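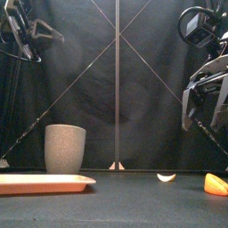 **Sendonside, 26/08/2021**

Both arms up over the table, black cloth behind. Grey cup at the back, peach tray in front of it, orange wedge out to the right under the right gripper, white crescent piece nearer the pole.

Wrist camera cable on the right still loops out too far for my liking. Tzu-hsuan wants it clipped along the arm, I'd sooner fit a shorter one. Left gripper cable needs the same look.

To do:

- retighten the plate screws, 2 mm key
- ask Teguh for 4 more cable clips
- run the wedge-to-tray routine 20 times at low speed, log every drop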